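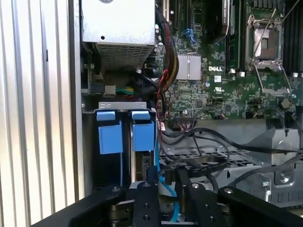

Inside a Dell desktop on the Dornmont line, with the blue drive tabs at left and the processor socket open. Photo: Norkinine

22/01/2022

Teresa Calado has taken apart office computers for long enough to have opinions about screws. She has opinions about the robot too, but she would like it known that the screws came first.

"People ask if I'm scared of it," she says, over a cup of tea she has reheated twice. "I've worked next to men with cordless drills. I'm fine."

Calado is the senior bench technician at Norkinine, a refurbishing shop in Dornmont that buys retired desktops from schools and insurance offices, strips them, tests the parts and sells what still works. Until last June the whole job was done by hand. Then the company put in its first robot cell, on the spot where the good coffee machine used to be. The coffee machine is now in the hallway, and this comes up more than once in our conversation.

Larasati Sinaga runs the cell. She came over from Skollow, a packaging plant where the robots put identical boxes on identical pallets all day long. She describes that period the way other people describe a beach vacation.

"A box is a box," she says. "A computer that's been under somebody's desk for eight years is an archaeological dig. One has a cable tied in a knot. One has a raisin in it. You can't write a program for the raisin."

The shop handles 200 machines in a normal week. Management's original slide, which Calado has kept, showed the robot doing 70 percent of them. Sinaga won't say who made the slide. The real figure for last week was 28 machines.

"Twenty-eight good ones," she says.

"Twenty-eight," says Calado.

What the arms are being taught at the moment is the processor work, where a part the size of a cracker has to sit in its socket without anyone leaning on it. Damage the socket and the board goes to scrap.
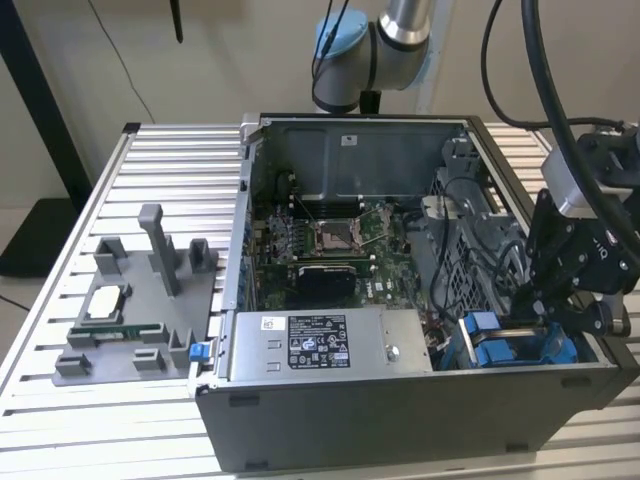
Sinaga had the gray fixture printed after the first month, when it became clear that a robot needs to be told where everything lives. The processor gets its own recess and the circuit board module gets a slot next to it. Calado looked at the thing for a while and then asked for one for her own bench. She got it in a week. Her request for a new chair, she points out, is older than the robot.

The job itself has changed in ways neither of them guessed. Calado lifts fewer cases, and her wrists are better for it. She also spends part of every shift explaining what her hands do, which she finds harder than doing it. "Larasati asks me how I know the lever's ready to close. I don't know how I know. It feels done. She writes down 'feels done' and looks at me like I've stolen from her."

Sinaga has kept a log of these talks. It has 1202 entries, a good number of them arguments about cables.

Has anyone lost a job over it? No one so far, both say, though two people who left for Crichton in the fall weren't replaced, and Calado doesn't pretend not to have noticed. "They tell us it's there to help. Okay. I'd like that in writing, and I'd like it from somebody who has been in this room." She isn't angry when she says it - she says it in the tone she uses for the chair.

Sinaga nods through this. She has asked for the same letter. In the meantime the two of them have a list of what the cell should try next, and at the top, in Calado's handwriting, is the drive bay. Underneath, in smaller letters, she has added the coffee machine.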